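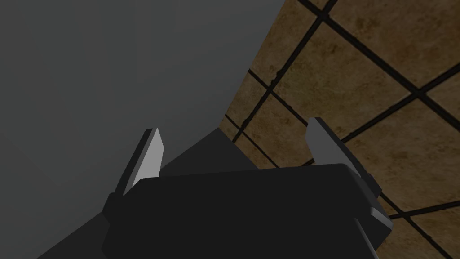
Simulated wrist view, gripper open and empty, gray surface on one side and tile on the other.

I have been reading safety checklists for robot arms again, which is what I do on a Monday when I should be doing something else. This one came from Orestis Stefanou, who runs the test group at Sasden and who is a far more patient man than I am. He wanted comments on their new house rules for simulation before hardware. He got comments.

The document is called Good Practice for Simulated Trials and it has 25 rules. I would keep 14 of them and argue about the rest.

Rule one says that no motion program goes to a real arm until it has passed in simulation. Fine. I've heard no one argue with that in years. But look at what "passed" means further down: the program completed and the simulator reported no contact outside the allowed zones. So the whole rule rests on somebody having drawn the allowed zones properly, and the document spends one sentence on how to do that. One! There are three paragraphs on file naming.

My other gripe is with the wrist view. Rule six asks the reviewer to watch the run from the wrist camera and sign that the approach was clear. I don't think you can sign for that. In a view like the one at the top of this post you get the fingers, the pads, the top of the housing, a big flat piece of gray and a slanting patch of floor. The housing runs out of the bottom of the picture. Whatever is going on behind it, at the elbow for instance, is somebody else's problem, except that the form has no somebody else on it. A wrist view is good for judging the grip. For clearance you want at least one fixed view from outside, and I'd ask for two.

And then there is the floor. I've nothing against brown tile, but a texture tells you how a surface looks and nothing at all about how it behaves. Is there friction set on the gray surface? Is it the default? Who chose it, and against what? I asked Orestis and he said the defaults came with the Votholm scene pack and had "been fine so far." I have worked in this trade long enough to get itchy when I hear that. A default is a number that a stranger picked for a different job. If it stays in, write it down in the report with the word default next to it, so the next reader knows that no one measured it.

To be fair to Sasden, there are good things in there. Rule nine says every run starts with the gripper open and nothing in it, and that the starting state gets saved along with the results. That's a proper rule. You can check it in a second and it costs nothing. I'd put it on page one. Rule 19 says a failed run can't be deleted, only marked, and I wish my last employer had had that. We had a folder of lovely clean results at Honunon and a second folder that nobody talked about.

What bothers me more generally is the way these documents grow. Something goes wrong, a rule is added, and the old rule that should have caught it stays where it was, unread. After a few years you have a long list that people sign at the end of the day in one go, with the same pen. I have done it myself. I once signed a sheet that had a box for hydraulic pressure on an all-electric arm - ticked, dated, filed. Nobody came back to me about it.

So what I sent back was mostly cuts. Merge the four rules on naming into one. Drop the "reviewer confidence score," because I have never met a reviewer who gave himself a low one. Say what the simulation is meant to show for each task before the run, in a plain sentence, and say what it can't show. If the question is whether the fingers can reach without hitting anything, good, simulate it. If the question is whether the pads will hold a greasy casting, go and get a greasy casting.

Orestis wrote back the same evening. He agrees on the naming rules and on the outside view. He does not agree on the score, which apparently came from a consultant at Rao and has already been paid for. We'll see. The revised version is due in April and I've asked for a copy with the changes marked, because the last time I got a clean one and had to compare the two by hand, with over an hour of it spent on commas.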